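Filed under: Family life > Fostering and kinship care

Are "settling-in plans" any use?

The agency has a new settling-in plan for foster placements, and I have now read it twice. It runs to 14 pages. It asks carers to log a child's mood 3 times a day for the first week, then hold a "reflection meeting" with the supervising worker.

I have my doubts. When our second placement came, she didn't speak at tea for days. I can't see what a chart would have told me that her plate didn't.
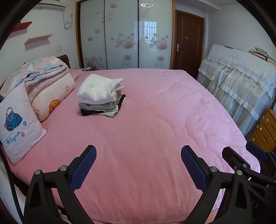
The plan was tried out in Plarkville last November with seven families, and we are told it "went well". Went well for whom? I asked to see what the children thought and was told that part is still being written up.
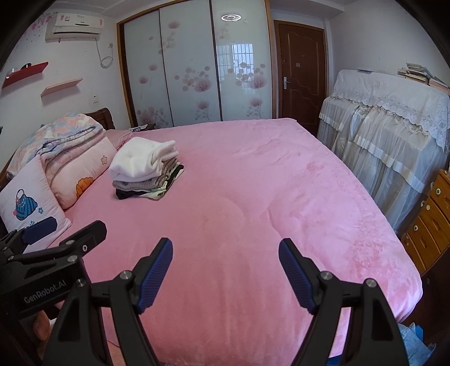

Plarkville & Villanueva Foster Carers' Group

Rimantas Dzene, who chairs our meetings, thinks I should give it a fair go. Fine, I will. But I'd want it in writing that a missed entry won't be held against anyone at review.

Comments on the plan can be handed in until the end of May 2026.

Comments (3)

Moltavetti: We did the trial. The forms were a pain but the worker did ring more often.

nan_of_4: Ringing more often doesn't need a form.

Nomton carer: Does it cover respite stays? Can't find it anywhere.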